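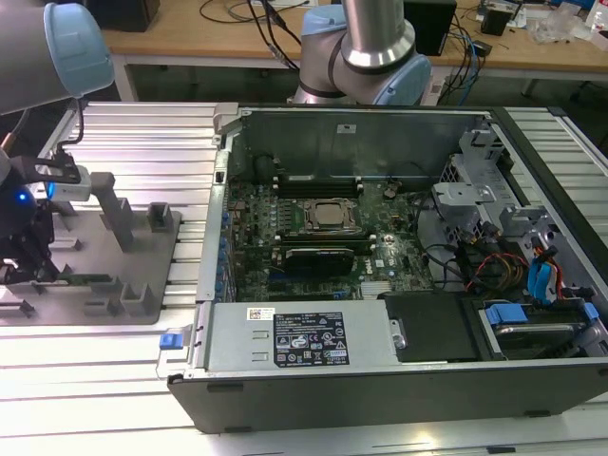 I finally got out to Arkport to see what the Drindier folks have been up to, and I came home with a full notebook! Drindier is the project at Norau that wants robots to take over the fiddly parts of computer repair, and this summer they got a result they're pretty excited about. The job they've picked is putting memory modules into a desktop PC. The tower lies on its side on a slotted aluminum table with the side panel off, so the black memory slots face straight up at the arm, and there's a gray tray with molded posts off to the left for holding parts. Easy enough, right? Well, if you've ever pushed a stick of memory into a slot and wondered whether it was really in (I have, more than once), you'll know why a robot might struggle with it.

Their old method was mostly about looking. The robot found the slot with its camera, lined up the module and pushed. Ruben Jansen, who runs the project, told me that got them a properly seated module in 15 out of 28 tries. "It would stop a hair short and think it was done," he said. "Or it would catch one end and keep leaning on it."
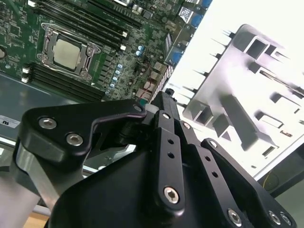 The new method is called Mendes, and the idea is simple enough that even I could follow it over coffee. The robot still looks first, but once the module touches the slot it goes by feel. It puts one end down, rocks the module a tiny bit, and pays attention to how the push comes back through the fingers. If the push feels lopsided, it backs off and tries again from a slightly different angle. They taught it by having people guide the arm through the motion, mistakes included -- Ruben says the mistakes were the most useful part, because the robot got to learn what a bad start feels like and how a person gets out of it.

So how did it do? On the same set of 28 tries, Mendes missed only 2. Both misses were on a board where the module has to go in right next to a bunch of cables, and the team thinks the fingers were bumping something on the way down. It's slower, though. A single module can take 5 seconds longer than it did with the old method, and I got a bit of a shrug when I asked whether a repair shop would put up with that. Speed comes next, they told me.

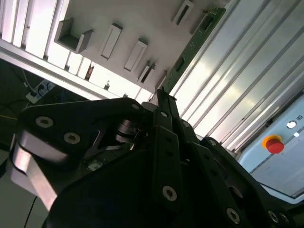
A close look at the gripper, with the emergency stop button behind it.

I also asked about the other stuff inside a PC, like power plugs and those flat little drive cables. Not yet! Cables bend and flop around, and Mendes only knows about stiff parts for now. The group wants to try expansion cards first and have something to show on those by February.

The write-up went out to the project's partners on September 12, 2019, and Ruben says the recorded motions will be shared too, once they've been cleaned up. I'll post a note when they are.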